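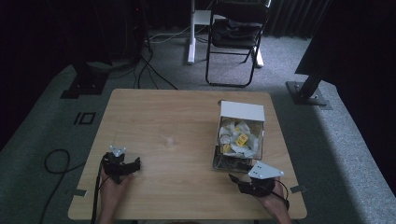 Fig. 1 – Poste de démonstration : les deux pinces à main et la boîte blanche contenant les sachets.

Documentation > Pinces à main Trandix > Guide d'installation > 6. Démonstrations et journées portes ouvertes

Classé dans : Mise en service, Accueil du public

6. Préparer et conduire une démonstration

Cette section s'adresse au personnel qui présente le système Trandix à des visiteurs. Elle suppose que les pinces ont été appairées et étalonnées (section 4) et que l'enregistreur fonctionne (section 5). L'exercice décrit est la prise de petits sachets dans une boîte ouverte, celui que nous faisons à Domemness pour les groupes du mois d'août.

6.1 Installation de la table

1. Placer la table à plat sur un sol stable. La moquette convient si les pieds ne s'enfoncent pas.

2. Régler la hauteur du plateau à 870 mm. L'opérateur doit pouvoir travailler debout, coudes le long du corps.

3. Serrer les brides de la table à la main, puis d'un quart de tour à la clé. Sur la figure 1, deux petites brides grises sont visibles aux coins du plateau, côté opérateur.

4. Tirer les rideaux. Le suivi supporte une lumière faible, mais pas le soleil direct sur les plaques blanches des pinces.

5. Poser la boîte sur la moitié droite du plateau, couvercle relevé vers l'arrière. Pour un opérateur gaucher, inverser.

Note : ne pas coller la boîte. Elle doit pouvoir glisser si une pince appuie trop fort sur le bord.

6.2 Câbles

1. Faire descendre le câble de la pince gauche par le bord avant de la table. Laisser assez de mou pour que la pince atteigne le coin opposé du plateau.

2. Vérifier que le fil de la pince droite ne serre pas la main. Une boucle large autour de la main est acceptable.

3. Enrouler les longueurs inutiles et les ranger du côté où les visiteurs ne passent pas.

ATTENTION : les câbles au sol présentent un risque de chute. Pendant une visite, fixer au ruban tout câble qui traverse le passage. Les pieds des supports ne doivent pas non plus dépasser dans le passage.

6.3 Vérification avant l'arrivée du groupe

1. Mettre l'enregistreur sous tension et attendre le voyant fixe.

2. Prendre une pince dans chaque main. La plaque triangulaire blanche doit rester dirigée vers le haut et ne jamais être recouverte par les doigts.

3. Ouvrir et fermer chaque pince à fond, 3 fois.

4. Amener les mors de la pince droite au-dessus de la boîte sans rien saisir. La trace affichée à l'écran doit suivre le mouvement sans saut.

5. Si l'écran affiche le code 1412, une des plaques n'est plus reconnue. L'essuyer avec un chiffon sec et reprendre à l'étape 2. Si le code revient, refaire l'étalonnage complet (section 4.3).

6.4 Déroulement

1. Placer les visiteurs face à l'opérateur, de l'autre côté de la table, à un mètre au moins du plateau. Retirer au préalable les chaises qui gênent la vue.

2. Annoncer le début de l'enregistrement. Les voix sont captées.

3. Saisir un sachet avec la pince droite, le sortir de la boîte et le déposer sur le bois, au centre. Garder la pince gauche basse, mors vers l'intérieur.

4. Reprendre le sachet avec la pince gauche et le poser à gauche du plateau.

5. Recommencer avec d'autres sachets. Choisir de préférence ceux à étiquette jaune, plus faciles à suivre pour le public.

6. Arrêter l'enregistrement avant de répondre aux questions.

Note : la boîte peut contenir jusqu'à 49 sachets. Au-delà, ceux du dessus basculent à la première prise. Compléter entre deux groupes, jamais pendant l'exercice.

6.5 Essai par un visiteur

Un visiteur peut prendre les pinces sous la surveillance d'un membre du personnel formé. Un seul visiteur à la fois.

1. Faire retirer bagues larges et bracelets.

2. Remettre d'abord la pince gauche, puis la droite.

3. Laisser le visiteur ouvrir et fermer les mors à vide avant d'approcher la boîte.

ATTENTION : risque de pincement. Ne pas mettre les doigts entre les mors, même quand l'enregistreur est éteint.

Les enregistrements faits par des visiteurs sont à ranger dans le dossier « Poduval » et ne servent pas à l'apprentissage. Lavanya Suvarna les efface à la fin du mois.

6.6 Remise en état

1. Remettre tous les sachets dans la boîte et rabattre le couvercle.

2. Poser les pinces sur leur support, plaques vers le haut.

3. Débrancher, puis enrouler les câbles sans les plier près des connecteurs.

4. Signaler à Haf Gough toute pince tombée au sol, même sans dommage apparent. Les pièces de rechange se commandent chez Hiton avec le bon de la section 9.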